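Household gripper rules get a rewrite, and the bin is in chapter one

Trade desk, Wednesday, 4pm 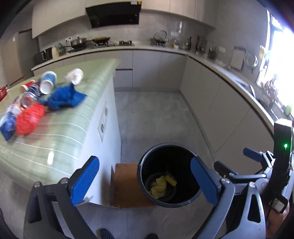
A new code of practice for people recording household work with hand-held grippers went out to member firms this morning. Bramel, the trade body behind it, says the old one was written for warehouses and it showed. The new one is for kitchens, bathrooms, hallways. Voluntary for now. In force from May.

Short version: clearer rules on what may be picked up, who checks the tool, and what gets thrown out of a recording before it goes anywhere near a robot.

The draft drew 2,483 comments, a good many of them on rubbish. Tidying a worktop into a bin sounds like the easy end of the job. It is also where the old rules said least, and where firms had been making up their own.

What changes

Waste tasks get their own chapter. Broken glass, blades, batteries and anything with medicine in it are out, full stop, whether or not the operator is wearing gloves. Food tins only with the lid fully removed or folded flat. Empty drinks cans and paper cups are fine. Cloths and sponges are fine, but the task sheet must say beforehand if they count as rubbish or as things to keep. Bramel says that last point came up over and over. One operator bins the cloth, the next one puts it by the sink, and the robot learns both.

Finger pads to be looked at before each session and again at the end. Torn, lifting or sticky pads get changed. Bits of packaging or tape stuck to a pad must be taken off before the next take, and the take they turned up in gets marked for review.

Closed shoes at all times. The walking route between worktop and bin must be clear of anything an operator could trip on, and boards, boxes and trays lying on the floor in that route should be moved first. Cables run up the arm or clipped to the tool, never trailing.

Hobs off and cold. Pans can stay where they are so long as nobody is cooking in them. This is a climbdown from the draft, which wanted every hob cleared completely. Firms working in real homes said they'd spend half the day shifting pots.

Session length is capped at 42 minutes, then a break. The draft said an hour. Wrists were the reason given, the tools are heavier than they look and holding one out over a bin is worse than holding it over a table.

Privacy

Post, prescriptions, photos on fridges, anything with a name or adress on it: out of view before recording starts. Bin contents are covered too, for the first time. Householders must be told in plain words that their rubbish will be recorded and can say no to that part alone without losing the rest of the booking.

Windows get a line as well. Bright ones should have the blind down where there is one, partly so neighbours aren't recorded and partly so the footage is usable.

Who likes it

Studomell, which runs recording crews in rented flats, said it would sign up straight away and had been doing most of it anyway. It did grumble about the paperwork. Each session now needs a sheet of 3 pages where there used to be one, and crews will have to fill it in on site.

Nikimar, which makes the pads and linkages for several types of hand-held gripper, welcomed the checks but wants a proper wear standard. Its point is that "torn" means different things to different people. The firm has offered to supply a printed wear card, free, to anyone who asks. Bramel says it will look at the card but won't be naming any one maker's card in the code.

Babaei is less happy. The company trains home-help robots and buys in a lot of recordings, and it told the consultation that over-tidy rules will give over-tidy footage. Homes are messy, it said, and a robot that has only ever seen a cleared floor will be no use in a lived-in one. Bramel's answer is a middle route: clutter on worktops is welcome and should be left as found, clutter underfoot is not. Babaei says it will follow the code for new work but has not decided about signing.

No one has settled what happens to older recordings. The code says firms "should consider" going back over them. Several members wanted "must". That wording stays open till the first review.

Checks and costs

54 firms have signed so far. Signing is free for the first year, after that there is a fee, not yet set. Spot checks will be done by visit or by pulling sample sessions, and a firm that fails gets a month to put things right before its name comes off the list. There is no fine.

Smaller crews can ask for a visit in advance, without it counting. Bramel expects a queue for these, so get in early.

Operators themselves can report a problem directly, no need to go through the employer. The form is on the members' page and does not ask for a name.

Still to come: a seperate annex on bathrooms, another on homes with pets. A large-print task sheet is promised as well, date to follow. We'll update when we have the fee.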